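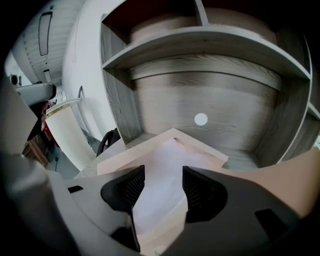 *Pink test piece between the ribbed pads, shelving behind.*

## Changing the finger pads on the hand-held gripper

Do this every 50 hours of use, or sooner if thin items start to slip. Pads come from Wornitz in pairs. Always change both.

1. Switch off and unplug the gripper.
2. Open the fingers by hand and peel each old pad from the bottom up.
3. Clean off the glue with a dry cloth - no solvent on the housing.
4. Press the new pad on with the ribs facing inwards. Hold for 80 seconds.
5. Close the fingers slowly and check that the pads meet along their length.
6. Grip a thin, folded piece and tug it gently. If it slides, reseat the pads.

Write the change in the log with your initials. Spare pads are kept by Kjell Sandberg.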